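ROBLES NEIGHBORS, 7/27/26

Do you need to stage your house? A second opinion

By Telma Herrera

A flyer from Skundasent Home Presentation has been going into mailboxes on our side of Robles since the spring. You probably have one. It says staged homes "sell faster and for more," and it offers a two-month package for $4000, furniture rental extra. Three people asked me if it was worth it, I suppose on the theory that I sold a house once and have been complaining ever since.

I called the number. The young man who answered was polite and knew his script. I asked where "faster and for more" came from and he said it was from industry data. I asked whose industry, and he said the staging industry. I asked if I could see it. He took my email address, and what I have received so far is a coupon.

My trouble with the claim goes past who is making it. People who pay for staging tend to be people who also fixed the roof, hired a decent agent and had the carpets done. If their houses sell well, you can't hand all the credit to a rented armchair. To know what the armchair did you would have to sell the same house twice, once with it and once without. I have yet to meet a seller willing to try.

Then there is the word "neutral." Skundasent's list of advice tells you to take down anything personal and paint everything a color called Warm Oat. Two paragraphs later it tells you to create "moments of delight" with a feature wall. Which is it? Delia Troncoso, who has gone to more open houses in this town than most agents, says the feature wall is always the first thing buyers talk about tearing out. She also says she bought her own place in spite of the fish tiles in the bathroom and now she would fight you for them.

Patterned wallpaper is having a good run, I will give them that. So is anything printed to look like marble. I don't dislike either one. I papered a pantry in lemons when my kids were small and got years of pleasure out of it. But I did it for us, and when the house went on the market not one offer mentioned lemons.

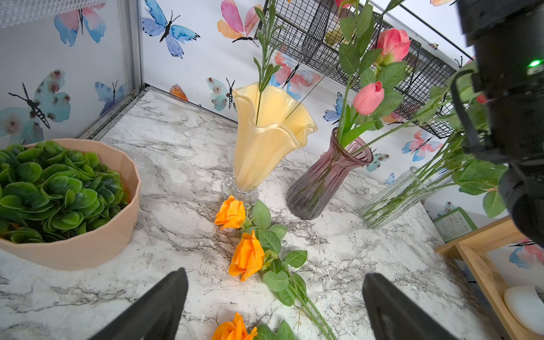 Butterfly wallpaper and a marble-pattern top.
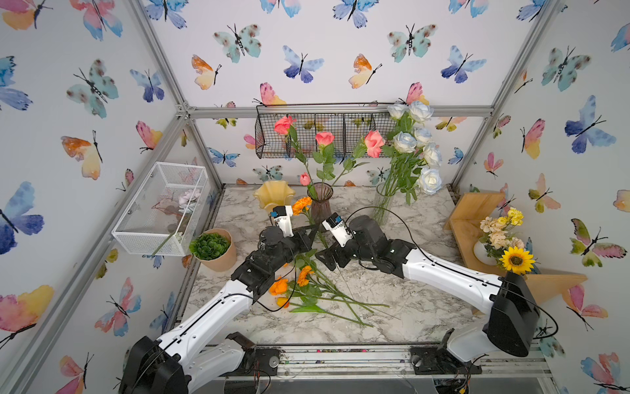 Andri Hollenstein went the whole way last September, so I asked him for his numbers and he was good enough to dig them out. He paid the $4000. He paid extra for the furniture, and extra again for what the invoice called "greenery and accents," meaning fake plants. The house sold in 17 days. He is happy with that and thinks the staging did it. Maybe so. I pointed out that the house next door to his sold that same month with a treadmill in the living room and a dog asleep on it. He said that house had a better yard. Well, yes! That's what I'm getting at. Yards, roofs, school lines, the price you ask. Those are hard to argue with, and you can't rent them by the month.

Estela Orellana disagrees with me and asked me to say so. She helped her brother sell a place that had stood empty all winter, and she says people walked into the bare bedrooms and couldn't tell if a bed would fit. Once there was a bed in there they stopped asking. I believe her. An empty house echoes and looks smaller than it is, and if you have already moved out, borrowing a bed and a table from a cousin seems sensible to me. It isn't the same as paying a stranger to take away the perfectly good couch you own and bring in one you aren't supposed to sit on.

A word about the online side of it, as that is where the flyer gets its scariest. It says buyers decide "in seconds" from the photos. I spent an evening on Zillow looking at listings in our zip code to see what I decided in seconds. What I decided was that I wanted a floor plan, and most listings didn't have one. I wanted to know how old the furnace was. I looked at a great many bowls on a great many counters and couldn't tell you now which house any of them was in. I may be an odd sort of buyer, but I was an odd sort of buyer with money the last time I did it.

What would I do with the money? Facundo Garrido, who did handyman work here for years and has seen a lot of places right before and right after a sale, told me he would start with whatever sticks, drips or squeaks. Then light bulbs, all the same kind. Then wash the windows, inside and out. He figured $100 in parts for a house in ordinary shape, if you do the work yourself. He had no use for the Mastusa odor-removing pods that come recommended on the back of the flyer. He said to find out what smells.

I would add a good price, set without wishful thinking, and an agent who will tell you a number you don't like. Ask that agent straight out whether they get anything for sending you to a stager. Some don't. If they do, it doesn't make them crooks, but you should know it before you sign. Ask the stager what happens to the monthly fee if the house is still sitting there when the two months are up. On the Skundasent contract that part is on the back page, and it renews on its own unless you cancel in writing.

If you have staged a house in Robles and kept the paperwork, good result or bad, I'd like to see it. Leave a copy in my box or send it to the newsletter address. I will print what comes in, including anything from Skundasent, whose data I am still waiting for.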